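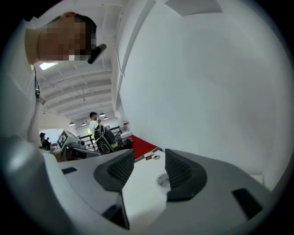
Lanyards were where our project began, and for a while we thought they would be where it ended. Our assignment for the Methods in Everyday Design course was to pick an object that people use without thinking and find out why it works the way it does, or why it doesn't. A thin dark strap hanging from the neck down the edge of a white shirt, with a small black buckle near its end, is about as unthought-of as an object gets. People put one on in the morning and remember it only when it dips into their soup. We chose it because it looked easy, and we would like the grader to know that we have since been punished for this.

The question

Our question was simple: why do people at large workplaces and schools stop wearing their badges, even when they are told to? The student services office at Grenddale had sent out two reminders in August asking everyone to keep badges visible. The reminders had the usual effect, meaning that badges became visible on desks, car seats and, in one case, the neck of a plaster bust outside the library.

We split the question into two parts. First, what do people say bothers them about wearing a strap around the neck? Second, does a different strap change anything, or do people just want to complain about straps?

What we did

We put a survey online and left it open for two weeks. It had nine questions, which in hindsight was four too many, as the answers to the last few get noticeably shorter and ruder. We received 523 responses. Of these, 493 were usable. The other 30 were either blank past the first page or came from a single person with strong views on parking.

After the survey we ran a wear trial. We ordered three kinds of strap from Mondura, a supplier that sells mostly to conference organizers: a flat woven one, a round cord, and a flat one with a breakaway clasp behind the neck. Mondura's smallest order was 2,000 pieces. We explained that we needed 40 people's worth. They explained that the smallest order was 2,000 pieces. In the end they sent us a sample box, which was kind of them, and which also ended the phone calls.

The trial had 40 participants. Each wore one kind of strap for three days, then switched to the next kind, until they had worn all three. They kept a short daily log with a comfort rating from one to five and a blank space for comments. We asked them to wear the strap with whatever they would normally wear, so the results include collars, hoodies and at least one turtleneck. The order of the straps was mixed so that the last one would not get all the blame for people being tired of the study.

What the survey said

The most common complaint was swinging. People do not like a badge that moves when they lean over, and nearly everybody with a job involving sinks, counters or small children mentioned it. Second was the neck itself: itching, rubbing and heat, with summer named again and again. Third, and this surprised us, was the badge flipping over to show its blank side. We had filed this under things nobody cares about. Several people wrote full paragraphs.

Looks came fourth. A fair number of people said the strap made them feel like they were at a trade show, or like someone might take them for a walk. Safety came last, even though it is the first thing every supplier talks about. Hardly any of our respondents had thought about the strap catching on something until question seven asked them about it, after which quite a few seemed to think about it a lot. That is a flaw in our survey and we have listed it with the others below.

What the trial said

The flat woven strap scored best for comfort on the first day and lost ground by the third. The logs blame the edge of the weave, which rubs against bare skin. People who wore it over a collar barely noticed this, and their scores stayed flat across all three days. The round cord did the opposite. It was disliked on sight, called cheap in several logs, and then quietly forgotten, which for a lanyard may be the highest praise available.

The breakaway strap is harder to judge. Its clasp opens under a firm pull, as it should. It also opens under a backpack, a seat belt and an affectionate dog. Participants either valued the clasp or found it maddening – there was very little middle ground – and two of them tied theirs in a knot by day two, thereby inventing the flat woven strap again.

None of the three fixed the flipping. We tried clipping the badge at two corners instead of one, using spare hardware from the Collden supply room, and it stayed facing forward much better. We only tested this with the four members of our group, so it counts as a hint and no more.

Problems with our method

Question seven led the witness, as noted. Three days is short for a habit. Everybody in the trial knew it was about straps, and a person who is asked daily whether their neck itches will find that it does. Our comfort scale had no agreed meaning for a three, and some participants used it for "fine" while others used it for "I have given up." We also lost one log for a full day before it was found being used as a coaster, and the entry for the second morning could not be read.

Recommendations

We suggest that the office offer a choice of strap and a belt clip, and order badges printed on both sides. Double-sided printing costs more, but it solves the flipping problem without anybody having to change their behavior, and the August reminders suggest that changing behavior is the expensive option. If there is money for only one thing, we would spend it there.

For a follow-up, someone should run the two-corner clip for a full month with people who work on their feet. The leftover sample straps are in the second drawer of the cabinet in the Pandey Building workroom, and any group that wants them is welcome to the box.

Submitted 2018-09-05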